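3.2 Hands and cameras: first impressions of the Futby kit

We came to the Futby kit as buyers as much as researchers. Cletex sells it as a complete two-arm teleoperation package, with the arms, hands, cameras and recording software supplied together, and our group wanted to know whether a small laboratory could start collecting useful data with it straight away. The short answer is yes, and we enjoyed finding out!

Wenche Wallin and Farah Hartono shared the operating. The first tasks were deliberately plain ones: reach for a small object on a wooden table, close the fingers, lift, put it back. Small rounded cases and glass bulbs were chosen because they punish different mistakes. A case slides away when one finger lands early, and a bulb rolls at the slightest nudge. Both operators found the finger mapping easy to learn, and Hartono was picking up the case in her second session.

What pleased us most was the set of views. Each recording combines a head view with a close view from the wrist, and the two are stored on a shared clock. The wrist view looks along the back of the hand towards the fingertips – a simple choice, but a very good one for judging how the fingers are spread before a grasp. The head view shows how far each hand is from the object and from its partner.
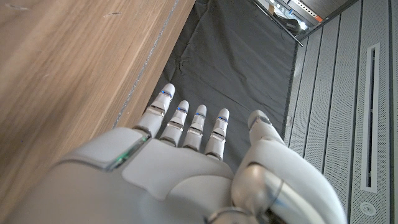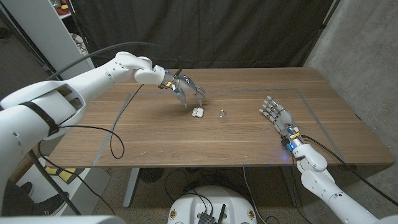
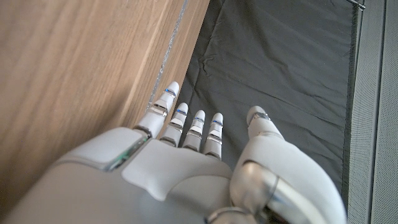 Figure 2. Views recorded with the Futby kit. First and last: wrist views, with the fingers extended over dark fabric beside a wooden surface. Middle: head view, with both arms at the table, a small white case beneath the left hand and a clear glass bulb to its right.

3.3 Recording reliability

We recorded 1,744 episodes in May, of which 1,689 were complete in every stream. The rest had gaps in one wrist stream, and the software flagged them all at the end of the session, so no time was lost hunting for them later. We had used the older Prudomis recorder on a previous project, where this check had to be done by hand, and the difference in our working day was lovely.

Calibration takes 90 seconds per arm and is run from a single menu. We repeated it whenever an operator changed over. Our one real complaint is with the cables, which need watching when an arm moves through its full range. Longer clips, or a guide along the forearm, would help a great deal – we have passed this on to Cletex. The Sandberg data set described in Section 4 was recorded with the standard cables throughout.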